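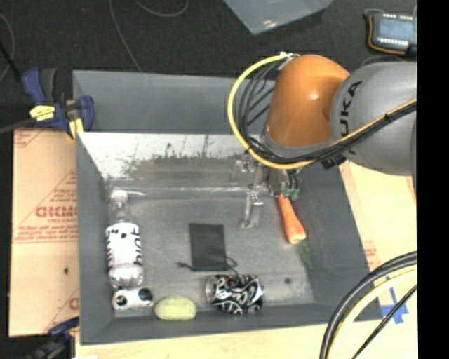
The picking cell at Siltbridge, with the gray bin clamped at its side and the arm reaching in.

On July 24, 2021 our group from Clutside visited the robot hall at Siltbridge. I had asked for one thing only, to see how a picking cell is kept running from day to day, and Margit Veres gave us the whole morning at one cell.

The arm is a KUKA in orange and gray, and it works over a large gray bin. Into the bin go ordinary goods of mixed shape: a clear bottle, a can, a black drawstring pouch, even a carrot. Mrs. Veres said that the pouch is the most difficult, for it lies flat and its cord can catch on the finger. The gripper has a narrow silver finger and, beside it, a cylinder with teal-green fittings where thin black tubes come down. Before each shift she pulls every tube lightly by hand and listens for air.

The most time was spent on cables. A yellow one and a bundle of black ones follow the arm, and near the joint they hang in wide loops. I thought this looked untidy and I said so. She was patient with me. The loops must be there, she explained, so that the joint can turn fully without pulling at the connectors. In June the bundle was tied too short and a plug was damaged after 27 hours. The repair took 7 hours, most of it waiting for the part from Tóth. Now the arm is turned slowly to both end positions after any change, and one person watches only the loops.

The bin is held by bar clamps. Krisztina Kozma, who programs the cell, would like a proper steel frame, but with clamps the bin can be exchanged in a few minutes and they have stayed with them. After each exchange the position of the bin must be taught again. They touch the corners with the finger tip and compare the values with the old ones. The bin floor is already worn and scuffed, and they keep it so. A new shiny floor gave more false readings – this surprised several of us.

Faults are written by hand in a book, under the number of the program. The last entry we saw was 427, a missed grasp, with the remark "cup changed, good again". The cell had then made 1203 picks since its last full service. The full service includes new cups and a check of the brakes, and the software from Purkora is saved before anybody opens the cabinet.

We had coffee afterwards and Mrs. Kozma gave me a copy of the checklist. It is in our office at Clutside, in the blue folder, for those who could not come.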